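Okay, watched the whole county candidate forum last night so you don't have to. A few thoughts, in no order, with coffee.

First, the mailer. Kalliopi Giannakopoulos kept saying she never promised to freeze the bus fare. I have the mailer on my fridge! It says "no fare hikes, period." Her answer was that it meant her first year. The mailer does not say first year anywhere, I checked both sides.

Miklós Vass wasn't much better. Somebody asked him where the money for the Comari bridge repairs comes from and he talked about his grandfather's bakery for two full minutes. Lovely bakery! Still want to know about the bridge.

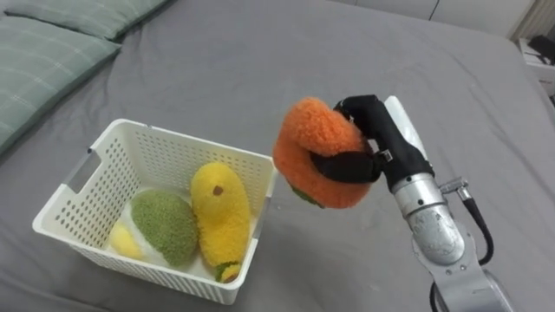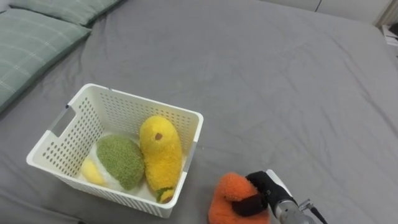
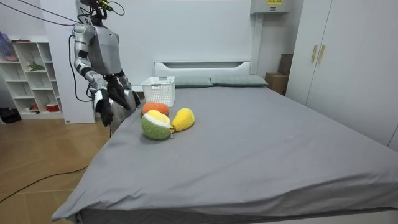
Back to the bridge, which is the part I care about. He finally said he'd delay the Runent road widening to pay for it. That's a real answer and I wish he'd opened with it, because half the room had tuned out by then.

Also he won the primary by 174 votes. 174! My apartment complex could have flipped that, and I know for a fact my upstairs neighbors didn't vote (they told me, proudly, in the elevator).

Best question of the night came from a high school kid who asked both of them to name one thing the other got right. Giannakopoulos said his library hours plan. Vass said "her energy." Come on, man.

Someone asked about moving the polling place out of Nisier Hall and neither of them knew it was happening. It's on the county website. The notice has been up since September.

Anyway I'm still undecided, leaning a little toward her if she'll put the fare thing in writing. Replies are open, be nice, and please check where you're voting before you drive over there.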